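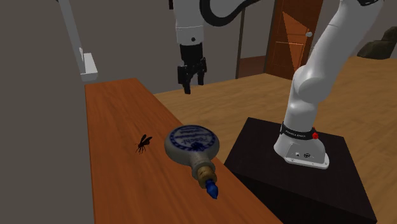

Wosia today released Lullow 2, a tool for teaching a robot arm a job by steering it through that job from a chair. The operator holds a hand controller, the arm goes where the hand goes, and the software keeps a record of every move, including the ones the operator would prefer it didn't. Practice takes place in simulation first. One of the supplied rooms has a white arm on a black pedestal beside a long wooden table, and on the table lie a round, flattened bottle and a small dark winged insect. Wosia's designers were asked for a range of household objects and appear to have read the request generously.

The release ships with 70 practice tasks across 18 rooms. Each task asks the operator to guide the gripper to an object, close on it and put it somewhere else. This sounds like an afternoon's work for a toddler, and new operators are reminded of that fact often during their first hour. Wosia suggests starting with large, forgiving shapes and leaving anything with legs for after lunch.

Every demonstration is saved with joint positions, gripper opening and camera views. Operators can trim a long pause, mark a bad grasp or throw out the whole attempt -- the discard button has been made larger in this version at the request of nearly everyone.
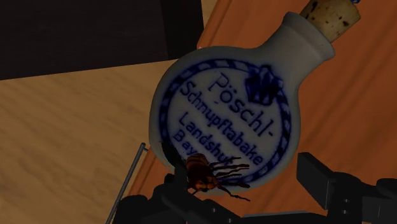

Does the operator need to know how to program?

Lullow 2 asks for a steady hand and some patience. Setup is done through menus, and the recordings export in a single step to the training software a lab already uses.

Teams with a real arm can switch from simulation to hardware using the same controller. They can also teach by hand, holding the arm at the wrist and walking it through the motion, a method Wosia's own staff compare to dancing with a filing cabinet.

The first lab to use the tool, Ekano, recorded 1,000 demonstrations during the trial period and kept 800 of them. Wosia considers this a very respectable score and has asked to see the other 200, purely for research.

Lullow 2 is available now to existing customers, with general sales opening in December. Trial access can be requested through the Wosia website.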